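Buscar en este blog
Inicio | Taller | Presupuestos | Archivo | Contacto

Cuentas de octubre: la segunda mesa

Llevamos desde octubre dándole vueltas a si montamos otra mesa con dos brazos o si gastamos el dinero en dejar bien la que tenemos. Apunto aquí los números y las dudas, que luego se me pierden en correos.

El presupuesto que nos queda para equipo pequeño es de 1.000 euros. Los brazos van por otra partida y ya están aprobados, así que esto es para todo lo demás: mesa, cables, recambios, objetos y bandejas.

Pedí precio a dos sitios. Fidico ofrece la estructura metálica con el tablero ya cortado y entrega en 4 semanas. Pasora vende solo la estructura, tarda menos, y el tablero habría que buscarlo aparte. Con el porte incluido la diferencia es pequeña. Me inclino por Fidico, aunque su hoja de medidas venía con un error en el fondo y tuve que escribirles dos veces.

Lo que no había calculado bien la primera vez:

- Cables de repuesto. Puse un juego y hacen falta dos.
- Dedos para las pinzas. Pedimos cuatro pares, en negro, como los actuales.
- Bandejas y cestas. Son baratas, pero conviene comprarlas todas a la vez porque los modelos cambian y luego no hay dos iguales.
- Cinta para marcar el suelo. La última factura se cargó a oficina y no tengo el precio a mano.

Las gafas de realidad virtual no entran en esta compra. Si la segunda mesa se usa a otras horas, con unas basta -- eso está por decidir en el proyecto Jiminmont, que es quien reserva los turnos.

Para los objetos no voy a pedir un lote cerrado. El de Whiteley trae muchas piezas repetidas y prefiero ir mezclando frutas de juguete, latas y botellas. 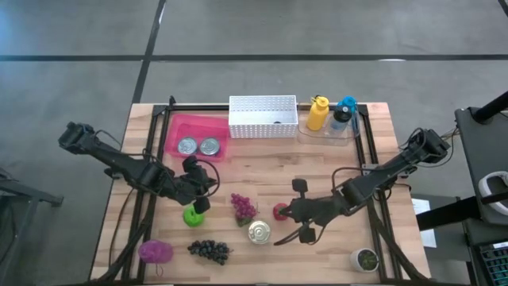
Los dos brazos en la mesa, con uvas, latas y las bandejas al fondo.

El tablero nuevo lo quiero también de madera clara, para no tener dos fondos distintos. Del ancho no estoy seguro. Antes de firmar mediré otra vez el hueco y el paso hasta la puerta, que con la mesa de ordenador al lado puede quedar justo.

Si Fidico mantiene el precio, hago el pedido este mes. Los recambios los pido aparte, aunque se retrase la mesa.

Imprimir esta entrada | Enviar por correo electrónico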